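3. Methods

3.1 Sites and participants 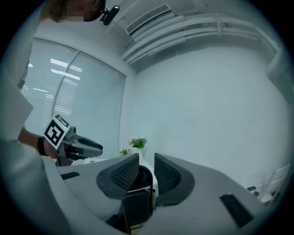 Wrist skin temperature was recorded in adults doing light bench work at two sites, Skodevport and Prikance. The two sites were chosen for their difference in indoor climate. Skodevport is heated by warm air from ceiling vents, and Prikance by radiators under the windows. Participants were included if they worked standing up for most of the shift, used both hands for the task, and had no known circulatory disorder. Persons taking medication that affects blood flow in the hands were excluded. The final sample contained 407 work sessions. Sessions shorter than 30 minutes were dropped before analysis and are not part of this total.

3.2 Handedness and placement

Previous work has mostly placed the sensor on the non-dominant wrist, on the assumption that this arm moves less. The assumption holds for office work but is weaker for bench tasks, where the non-dominant hand often holds the workpiece still for long periods and the grip is close to constant. A constant grip reduces blood flow to the fingers and may lower skin temperature at the wrist without any change in room temperature. We therefore recorded placement (left or right) and dominant hand as separate variables and entered both in the model.

Band tightness was set with the spacer method of the Simões protocol. A flat spacer is placed between band and skin, the band is closed, and the spacer is pulled out. Bands set this way stay in contact with the skin during normal wrist flexion and leave no lasting mark. Participants were asked not to adjust the band during a session. If they did, the session was flagged and the first 3 minutes after the adjustment were removed.

3.3 Recording and cleaning

Skin temperature was stored once per second. Room temperature was logged at bench height, away from direct sun and from the vents. All loggers were checked against the same reference bath at Zasadance before the first session and again in December, after the last one. Drift between the two checks was smaller than the resolution of the loggers, and no correction was applied.

Sleeves were a larger source of error than drift. A long sleeve that slides over the band traps warm air and produces a slow rise that looks like a real change in skin temperature. A sleeve that slides back produces a sharp drop. Sharp drops were found with a simple threshold on the first difference of the signal. Slow rises could not be found this way and were marked by hand by two raters working separately. Where the raters disagreed, the segment was kept.

3.4 Statistical model

Mean skin temperature per session was modeled with a linear mixed model. Fixed effects were room temperature, site, placement, dominant hand, and the interaction of placement and dominant hand. Participant was entered as a random intercept. Confidence intervals were obtained from 1,000 bootstrap samples, drawn at the level of the participant and not of the session.

Figure 1. Left-wrist placement during a bench task.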